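Siko - Office Stockroom and Cupboards Person (part time, fixed term)

Posted November 13, 2023

Location: Siko main office, second floor, open plan
Hours: part time, mornings preferred
Length: through to the end of May, maybe longer
Reports to: Remedios Yap, office manager
Pay: hourly, see further down

Short version

We need someone to sort out our cupboards. Properly. Then keep them sorted.

Long version

We moved floors and everything went wherever there was a door to put it behind. Stationery, sample boxes, cables, mugs, the good envelopes, the bad envelopes. People now order things we already own as they can't find the ones we have. Last month we got a second delivery of binders and the first lot was sitting behind the coat rail the whole time. Remedios has been doing what she can between everything else and it's not enough. Hence this ad.

It's a real job, with a contract and a desk. Not a favor and not an internship.

What you'd be doing

Emptying cupboards one at a time. Checking what's in them, writing it down, throwing out what is dead, putting back what isn't.

Labeling shelves. Plain labels, printed, same size, same place on every shelf. We have the label printer. We have tape for it too, somewhere (see above).

Unpacking deliveries and getting them into the right cupboard the same day. Right now boxes get put down on the nearest flat top and stay there for weeks.

Keeping a stock list that other people can read. A spreadsheet is fine. Nothing fancy. Name of thing, how many, which cupboard, which shelf.

Small fixes. Tightening a hinge, adjusting a door that rubs, moving a shelf up a notch. If it needs more than a screwdriver you tell Ariel and he gets someone in.

Walking round at the end of your shift shutting doors. Sounds silly, but people walk into them.

About the cupboards

Mostly light wood, standard office type. Low ones you can put things on top of and tall ones against the back. They came from Steltberg in two batches, and the batches don't quite match inside, so don't assume a shelf from one fits the other. Metal hinges, bar handles. Carpet tile floor all through, so the trolley rolls badly and you will be carrying a fair amount by hand.
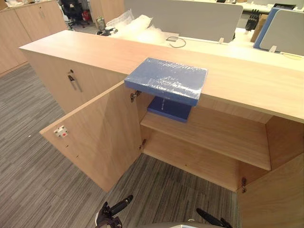

Boxed items are the biggest headache. Some need to stay sealed until they're handed out, some should be opened on arrival and checked against the delivery slip. There's a list of which is which but it's out of date and the first week's work would include sitting down with Jonalyn Layug and redoing it. She does the purchasing, she knows what everything is, she will be very glad to see you.

The other thing is the Grestora stock system. We pay for it. Hardly anyone uses it. Once your spreadsheet is in good shape we want it moved over, and you'd get a login and a half day with Princess Bañez who set it up originaly. No prior knowledge needed. If you've used anything similar, say so in your application.

What it's like here

Open plan, so you'll be working with people at desks all round you. Fairly quiet in the mornings, louder after lunch when the sales calls start. People are friendly but they will ask you for pens. Please direct them to the pens - don't fetch the pens.

We share the floor kitchen with Jacquet, the translation firm across the landing. Their cupboards are not your problem. Ours in there are: two wall units and the one under the sink.

You get a desk, a laptop, a locker and a set of keys. The keys need labels as well.

Who we'd like

Someone tidy who doesn't mind other people being untidy.

Comfortable bending, kneeling and lifting. Most boxes are light, paper is not. A good part of the low cupboard work is done on the floor. Kneeling pads supplied. If there's any part of this you'd need to do differently, tell us and we'll work it out, we'd rather hear it early.

Able to write a clear list. Spelling doesn't have to be perfect, ours isn't.

Willing to ask "does anyone still need this?" twenty times a day and take no for an answer.

Basic spreadsheet skills. Sorting, filtering, adding a row without breaking the rest.

Useful but not required: stockroom, library, school supply room, shop back room, hospital stores, anything like that. Also anyone who's run a busy household and knows where the batteries are. Put it in, we count it.

No degree needed. No driver's license needed. References, yes - two, and one can be from volunteering or school.

Hours and pay

Mornings suit us best since deliveries come before noon, but if you can only do afternoons apply anyway and tell us. School hours are fine. We can't do evenings, the building locks up.

The hourly rate is set according to experience and will be given to you in writing before the interview, so no guessing games. Paid every two weeks. Paid holiday builds up from day one. There's also a one-time 60 dollar allowance for work shoes, keep the receipt.

Budget for the job

You'd have 900 dollars to spend on trays, dividers, bins, labels and whatever else you think will help. Of that, up to 700 can go out without asking anybody, just send the receipts to Forough Nikzad in accounts. Anything past that needs a quick yes from Remedios. Please measure before you order. We have a stack of drawer inserts that fit no drawer in the building and they can't go back.

Finished looks like this, for us

Each cupboard has a number on the outside and a list taped to the inside of the left door.

Nothing stored on the floor. Nothing living on top of the low cupboards, except the plants and the printer.

Spare shelves and shelf pins in one place, in a bag, marked with which batch they belong to.

The list matches the shelf. We'll spot check it with you once a month, it's not a test, we just want to catch things while they're small.

A new person can find a notebook without asking. That's pretty much the whole brief if you boil it down.

We don't expect this by the first month. Take the cupboards nearest the entrance first, they get used the most, then work your way back. The tall ones at the far end can wait, it's mainly old files and there's a separate conversation to have about how long we have to keep those.

How to apply

Email Remedios Yap at the office address on our contact page. Put "cupboards" in the subject line so it doesn't get lost with the sales stuff.

Send a résumé or just a page about yourself, whichever you've got. Add a few lines on something you've organized before. Could be a garage, a kitchen, a warehouse, a classroom. Tell us what state it was in and what you did first. Photos welcome, not needed.

No cover letter. Please no cover letter.

We read applications as they come in and will start talking to people straight away, so sooner is better. Everyone gets a reply, even if it's a short one.

Interviews

In person, at the office. First part is a chat with Remedios and Ariel Aquino, who looks after the building side. Second part we hand you one cupboard and a box of mixed stuff and ask how you'd set it up. There's no trick to it, we just want to hear you think out loud. Wear something you can kneel in. The whole thing takes under an hour and we pay your bus or train fare, bring the ticket.

Can't get to us in person? Write and say, we'll set up a call for the first part atleast.

Questions

Is it full time? No. Might it become full time? Possibly, no promises.

Is there parking? On the street, and it fills up early. Bike rack out back.

Do I have to move furniture? Not alone, ever. Ariel arranges two people and a date.

Can I listen to music? One earbud, yes.

Anything else, email Remedios or ring the front desk and ask for Jonalyn if she's out.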